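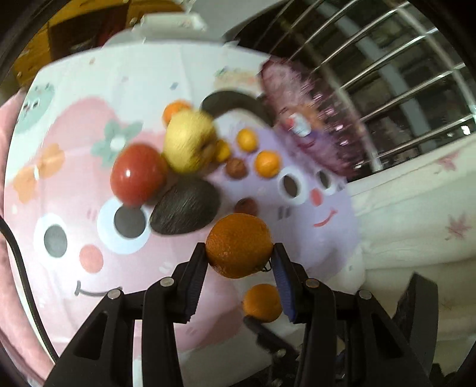
I'm looking for people to talk on the radio, and I'd love it if you'd never done it before. I make a late-evening speech programme called Isska for Jurby, the community station, and from April we're getting a longer slot, which means I need many more voices than the handful of mates I've been leaning on up to now. You don't need a big story or a posh microphone. I mostly want people who notice ordinary things and can tell me about them: the bus you always miss, what your nan's hallway smelt like, a song you can't stand. If you could look at that big orange at the top of the page, with its dimpled peel, and chat about it for a minute without drying up, then you're exactly who I'm after!

Each recording takes 2 hours, tea included. We use the small studio at Lutum, up the stairs past the bike shop, and there's a lift round the back if you ask me beforehand. It's you, me and Mircea Olteanu, who looks after the sound and will probably tell you to stop tapping the table. Nothing goes out live. If you say something you'd like back, tell me before you leave and I'll cut it. 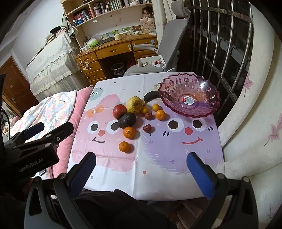 Apple, pear, avocado and one very ripe banana on the cartoon tablecloth.

The themes I'm filling first are food you were made to eat as a child, first jobs, and falling out with neighbours (names changed, please – I've had letters). I'm also after a couple of people who work nights, as most of our audience seems to be either on shift or unable to sleep. Any accent is welcome, and if English isn't your first language that's fine by me. You do have to be over 18, and able to get to us on a weekday evening after 7pm.

I can't pay a proper fee, sorry. The Pryor fund covers your travel, so keep your tickets, and you'll get a copy of the finished piece to keep or play at your family until they beg you to stop.

To put yourself forward, write me up to 700 words on any of the themes, or send a voice note if you hate writing. Rambling is fine, I ramble too. Drop it in the Isska box at Jurby reception, or ring the switchboard and ask for extension 3069, where you can leave a message at any hour. Tell me your first name, how to reach you and whether you've got any access needs. I listen to everything myself so it can take me a while to get back to people, but I do reply to everyone, including the chap who sent me a recording of his boiler.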